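Ticket: Desk-cleaning arm, purchase query and quote mismatch
Opened by: Ebere Olaniyan
Assigned to: Gregor Purves
Status: waiting on supplier
Opened: 6/30/20

Hi Gregor, me again, sorry! I'm trying to get the equipment plan finished before the July budget goes in and I've hit a snag with the Orkitz quote. The configurator won't let me save the arm and the mobile base together. I pick the base, add the arm, press save, and the arm drops off the list. The total changes but the order lines don't, so I've no idea what we'd be paying for.

I tried a different browser, logged out and back in, and did it as a guest. Same every time. Dilek had a go on her login and got an error about "surface class", so I think it wants to know what sort of desk we're cleaning before it'll agree to the arm. I've put the job in below, done by hand the way we do it now.
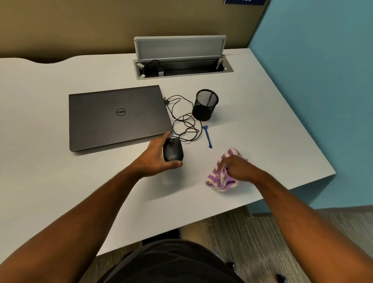
The form only gives you "clear worktop" or "shared table", and we're neither. Our desks have laptops and pen pots and leads on them and that's the whole point of buying the thing. If I choose clear worktop it saves fine — but then the quote leaves out the second gripper, and I don't see how you lift a mouse and wipe under it with one hand.

Gregor's reply: Ebere, I can reproduce it. It's the surface class, as Dilek thought. Anything with loose cables gets bumped to a manual quote and the web form just doesn't tell you. I've written to Bendik Myklebust at Orkitz. Can you send me the number of desks, the reach you need and whether you want crumbs included or only wiping?

Right, numbers. 102 desks on the floor, and I'd like the trial to cover 15 of them. Reach I can't give you properly until somebody measures to the back, past the pop-up socket boxes. Saadet has a tape and says she'll do it. And yes please to crumbs, crumbs are most of it. 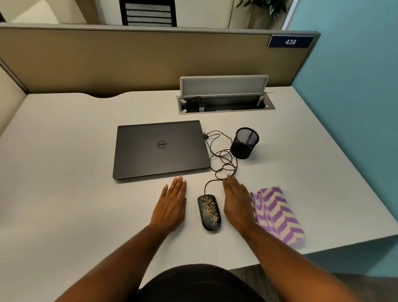 Budget-wise I've got 1,000 set aside for spares and cloths and I'd rather not touch that for the gripper. Lida quoted for a two-arm unit last year and it came with five days of setup in the price, so could you ask Bendik if theirs does too? Dağdelen only do hire. I haven't ruled that out, but almost every hire line I've put through Sedard's approval system has bounced, so I'd want a proper chat first.

Gregor's reply: Bendik says the manual quote will list both grippers on separate lines. Setup is extra. He's asking for the desk depth before he'll put a price on the arm. I've cleared the broken drafts off your account, there were a lot of them!

Ha, yes, those were all me. Thank you. Saadet's measuring after lunch and I'll add the depth here. Please leave the ticket open until the new quote lands — I don't want to start again with the form.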